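Small Appliances in a Shared Workroom: Toaster Oven Station
Rafia Hayat and Dineo Hendricks
Supervisor: Sigita Mockus
January 25, 2023

12 shares 3 comments

1. Background

Our project looked at how a compact toaster oven can be set up on a single table so that one person can cook a snack without walking back and forth. The idea came from the Trornden residence, where the shared kitchen closes early and students asked for somewhere to heat food in the evening. Folasade Tamuno had already written a short survey of the residents, and we used her results to choose the menu. Sausages in a bun came first, ahead of cheese toast.

We were given one table against a wall, one power strip and a budget of 89 dollars for anything that was missing. We spent most of it on storage and cups.

2. Layout

We tried two layouts. In the first, the oven stood at the left end of the table and the food at the right. This was awkward for anyone opening the door with the left hand, and the cord had to run along the front. In the second layout the oven went to the back centre, with the power strip on the right and the bread on the left. We kept the second one for the rest of the project.

The space directly in front of the oven matters most. Food has to be put down there when it comes off the rack, so we agreed that only the clear plate would be left in that spot. Skewers and cups go to the sides. 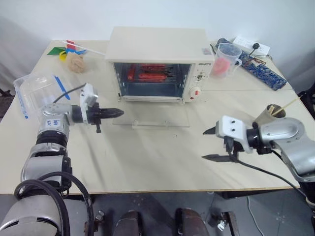 Figure 1. Second layout, with three sausages on the oven rack and the clear plate in front.

Storage was harder to settle. The plastic container takes up a lot of the left side, and when the lid is on it is easy to knock over. Mal-soon Moon suggested a shelf under the table – we did not have the money for one, but it is the first thing we would add.

3. Written instructions

The Ketard workroom asks for a one-page sheet beside any heating appliance. Ours tells users to check the rack before turning the knob, keep paper cups away from the door and unplug the oven when they leave. The first draft ran to 600 words and people skipped most of it. We cut it down to 10 short lines in large type.

4. Problems

The cord is still the weak point. It reaches the strip, but there is little slack, so the oven can't be pulled forward for cleaning without unplugging it. Crumbs also collect behind the oven. We wiped the table after every session and this was enough, although a tray underneath would save time.

5. Next steps

In February we will repeat the survey and ask residents which side they would like the bread on. Dineo will price the shelf and a longer table.

4 likes Leave a comment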